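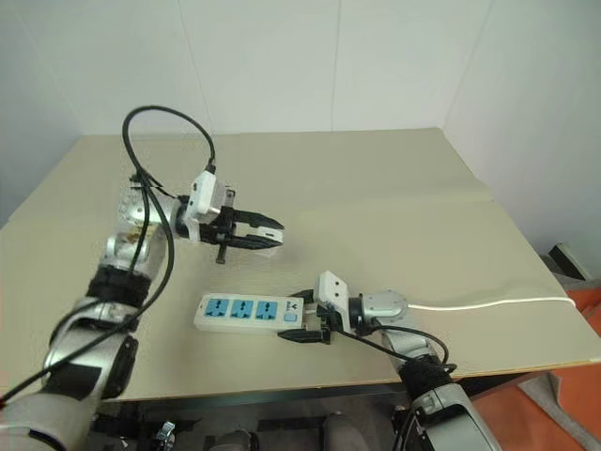 A two-arm station with a power strip held in the right gripper.

Robot Station Operator (two positions), Kivel, Dallberg site

Kivel checks and packs small electrical goods for shops and for online sellers. In Dallberg we are 116 colleagues. Since last June a part of the handling work at the packing tables is done by robot arms, and the work of the people at these tables has changed with it. For this new kind of work we are looking for two persons.

What you will do
You take care of four stations during your shift. You teach the arms a new article when it comes into the program, you decide what happens with a piece the arms could not pick, and you write down each stop in the station log. Cords are still the most difficult thing for the arms, so you will spend time with cords. The final check of every piece stays with a person, and you will take your turn there also.

What is different from before
Our packers used to lift and turn each article by hand for the full shift. Now there is less lifting and more watching, and some colleagues find the watching more tiring. For this reason we change places every 50 minutes. No contract was ended because of the stations. Three packers moved to the Flirnen warehouse by their own wish.

What you bring
Experience in packing, assembly or a similar job. Programming is not needed. You should be patient, and you should be able to read and write simple reports in English. Training takes six weeks with full pay, and your trainer is Mwanaisha Wanyama, who worked at the packing tables herself before.

What we offer
A permanent contract, early or late shift by agreement, and 2,373 per month before tax during the training. After the training you move to the operator pay level.

How to apply
Please send a short letter and your work history to Lai-ching Sin, Personnel Office, Kivel, Dallberg. A photo is not necessary. If you wish to see the stations before you apply, write this in your letter and we will offer you a visit at 2 in the afternoon, when the shifts change.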